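## 3. Method

The project compares how presidents and deans are chosen at three colleges, Brarner, Lukondale and Stedwood. All three award four-year degrees and publish their governing rules. Gwilliam College was in the original plan but was dropped in March, when its rules were found to be under revision.

For each college we read the bylaws, the faculty handbook and the public notices from the last 2 searches. Each search was coded on 7 items, including the size of the search panel, the share of faculty seats, and whether finalists were named in public. Two of us coded every search separately. Where the codes differed, the text was read again and one code was agreed.

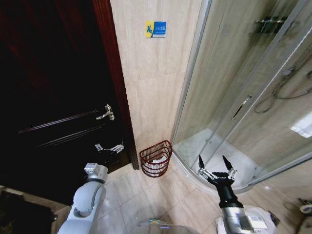 *Figure 2. Door with lever handle and chain latch, beside a marble-tiled wall.*

## 4. Results

Lukondale names its finalists and holds open meetings with each one. Brarner names only the person hired. Stedwood changed its practice between the two searches – the earlier one was open, the later one closed – and its handbook still describes the open process.

Faculty seats did not follow the same pattern. Brarner, the most closed of the three, gives faculty 4 of the 7 seats on its panel. Lukondale gives them 3 of 7, and the Stedwood bylaws leave the number to the board.

Dean searches were harder to code. Notices were short, and at Stedwood one of them gave no panel list at all. That item was entered as missing and left out of Table 3.

## 5. Limits

The sample is small and covers written rules only. No interviews were held, so the report cannot say how much weight a panel's advice carried with the board.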